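Home Stories Archive Submit About

The Nallholm Trial

Reading time: 3 min

The protocol allowed 2000 closures per gripper. By Sunday the evaluator had logged 485 on the Lunora and stopped, at 6 in the evening, to write down a fault that was not a fault.

The brief from Stavine was simple. Two hand-held grippers, the Lunora and the Ghumman, were to be compared on soft goods. Each would be closed on the same pink towel, on the same marble top, and scored for slip, pad wear and effort at the handle. Whichever scored better would go to the Nallholm works. The other would go back in its case.

The Ghumman had been tested first. It slipped on the hem and held well on single loops. Its figures made a straight line, and the evaluator had drawn the line with a ruler and felt nothing about it.

The Lunora did not slip. This was recorded as a good result for the first hundred closures and as a query after that. The handle was released, the fingers opened, and the cloth stayed between the pads for a short interval before it fell. The evaluator timed the interval. It was getting longer.

Static was considered. The pads were wiped and the towel was changed end for end. The interval went on growing by the same small step. Friction in the linkage was considered next, and each pivot was checked against the drawing. All were within tolerance.

A third cause was entered in the log in pencil: reluctance. It was rubbed out before the tea was made.

For the last series both hands were needed — one gripper to each end of the cloth, pulling apart until something gave. The method sheet said to release on a count of three. The evaluator counted to three, released the left, and watched the towel drop. Then the right handle was released.

The evaluator counted to three again. Then to ten. The light went off the marble, and a lorry passed in the street. The pads remained closed.

There was a box on the form for this, marked "Other". It was 1000 characters long. The evaluator wrote that the gripper was suitable for soft goods, that it should not be sent to Nallholm, and that a second towel would be needed for the return journey.

Stavine replied within the hour, asking what the second towel was for.
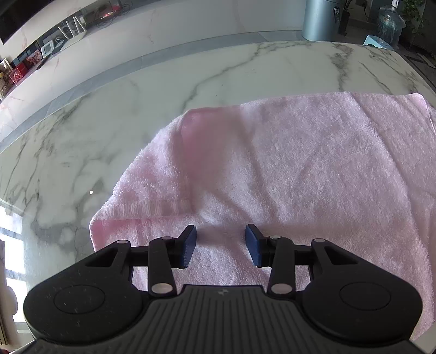
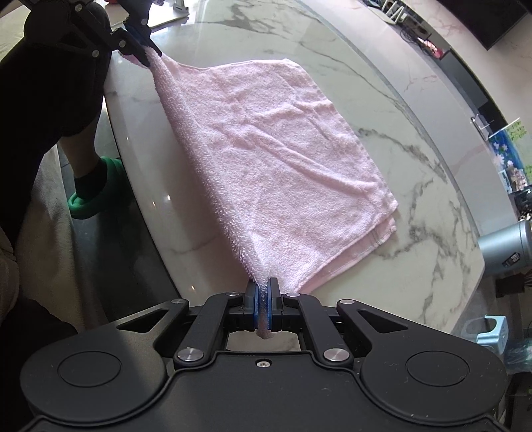 Words and bench photographs by the author of "Lunora, Returned"

The evaluator read the message twice and put the kettle on. In the other room, something was set down on the marble, gently, and let go.

Related stories
Tolerance
The Weight of a Hem
Night Shift at Nallholm
Lunora, Returned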